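Lirkell Street Community Garden
Minutes of the February general meeting

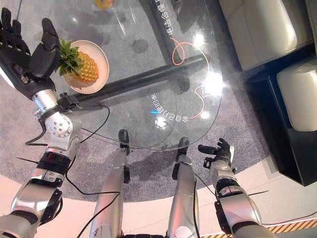

Meeting opened at 6.35 pm in the potting shed, with the side doors up for the breeze. 16 members present, plus two kids and a very patient kelpie. Apologies taken as per the sign-in book. Previous minutes accepted with one correction: the silverbeet in bed 9 was perpetual spinach, and we're sorry for the insult.

1. Summer harvest
What a season! The weigh book closed at 392 kg, our best summer since the scales were donated, and that's without the zucchinis people took home before anyone could get them near the scales. Tomatoes did most of the heavy lifting. The Collado bed (the long one by the back lane) cropped for nine weeks straight and is still going. Beans were patchy after the hot spell in early January. Cucumbers got powdery mildew again, and several members spoke up for wider spacing and morning watering next year. Agreed to try both in one bed and leave the other as is, so we can compare.

2. Money
Balance at the bank is $934 after the water bill. The plant stall brought in $577, nearly all of it from chilli and basil seedlings, so a huge thank you to everyone who potted up. Basil sold out before morning tea! Suggestion from the floor that we double the basil for spring. Carried with much enthusiasm.

3. Water tank
The tap on the Merik tank is dripping again. New washer didn't hold. A member with plumbing experience reckons the whole fitting should be replaced and will bring one along to the next working bee. Up to $60 approved. In the meantime please leave the bucket under it and tip it on the citrus when you go past.

4. Autumn planting
Long and happy discussion. Garlic goes in bed 4 this time, as beds 2 and 3 have had alliums two years running. Broad beans along the north fence. Brassicas to be netted from day one, please, we all remember the cabbage moths. Someone has saved seed from the purple podded peas and there's plenty to share, so bring an envelope. Green manure in any bed left resting. Question about whether to start brussels sprouts at all given last year's effort (four sprouts). Put to a vote and the sprouts won, 9 to 7.

5. Compost
Bay 1 is ready and smells beautiful. Bay 2 needs browns. Shredded paper and dry leaves very welcome, no glossy magazines. No more citrus peel in the worm farm. The new thermometer from Zivis Hardware is on the hook inside the shed door and needs to go back there.

6. Other business
Path behind the shed to be mulched at the working bee, 8 am start, barbecue after. Wheelbarrow tyre is flat.
Request for a shelf for swapping jars and books. Everyone liked it. To be built from the leftover fence palings.
Gate code changes at the end of the month, ask at the shed.

Meeting closed 7.50 pm, followed by tomato tasting. Black Krim won again.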